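Snack sort-out at the Huder shed

April 6, 2020

Quick gallery from the big snack tidy, sorry for the rushed captions, will fix spelling later (maybe). Background for anyone who missed the emails: the snack drawer at Huder had got past a joke. Keerthana wanted everything in clear bins so we can see what's left before someone does the Zollirholm run. Budget was 17 bucks. Came in under, just.

Rules as agreed: help yourself, one at a time, put the lid of the tea tin back on. Larysa has the master list. If your favourite isn't on it, tell her, not me.

The sorting table
Clear bins along the back, bags still to go in at the front. Big green one has REAL CHOCOLATE CHIPS on it so no prizes for guessing who asked for that. Middle bin is the little wrapped stuff. Handle cut-outs are handy, you can hook the bin with a couple of fingers and carry a cuppa in the other hand.
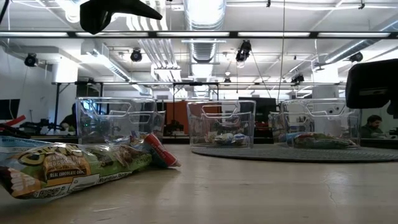
What goes where
Small wrapped things in the middle. Bigger bags lie flat, dont stand them up, they flop over and take the rest with them. Anything opened gets a peg and goes on the top shelf. Nuts stay in Danjuma's cupboard, seperate, no exceptions, we have two people with allergies.

Still to do
Labels. Nkechi has the good marker and neat handwriting, so that's her job now. Need one more bin for the savoury stuff, same size as the middle one if Eltetti still stocks them. Empty wrappers in the bin by the door please, not back in with the full ones. Yes, this happens.

Top-ups
Next shop is when we get down to 10 items in the small stuff bin. Put requests on the sheet by the kettle, colour of the packet helps if you can't remember the name. Bukola is collecting gold coins for the kitty, old ice cream tub, same spot as always.

More pics when the labels are on.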